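Planning with two hands in simulation - speaker notes
Brirnik user meeting, Aug 5, 2018

Slide 1. Say hello, thank Kylie Ruddock for the invitation. Ask if the people at the back can hear me. Do not read the title aloud.

Slide 2. What we had in June: one planner for each arm, and no shared clock. Each arm was correct alone. Together they blocked each other above the table. Tell the story of the demo at Goodall, but short.

Slide 3. The new structure. Imitz makes the plan, Akico runs the control loop at 200 Hz. Between them there is only one queue of timed waypoints. Stress this - people always ask where the state is kept. It is kept in Imitz, and the controller may refuse a waypoint but it may not change it.

Slide 4. The idle hand. In the old version the free arm was removed from the collision check to save time. Now it stays in, with all its fingers. Cost is 265 ms more per plan. I think this is acceptable, but say clearly that we did not optimise yet.

Slide 5. Test set. 1,000 random starts for the cup, then 2,000 with the rack also moved. The second set is much harder for the grasp choice, because a good grasp on the table can be a bad one at the peg. (Drink water here.)

Slide 6. Open problems. Contact between cup and peg is too soft in our physics settings. The planner does not know yet when to pass the cup from one hand to the other. If somebody asks about the real robot: we have no numbers, please do not guess.

Last slide, leave it on during questions. Point at the distance from cup to rack, and at the open left hand near the base - the planner must keep both in mind.

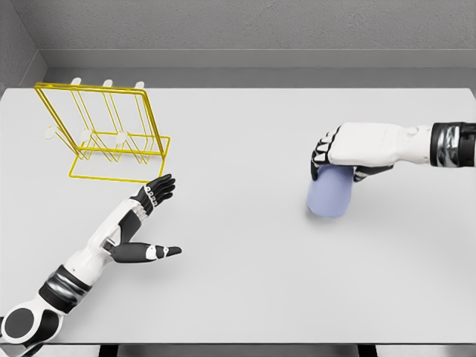
Slide 7: cup in the right hand, rack still empty (simulation).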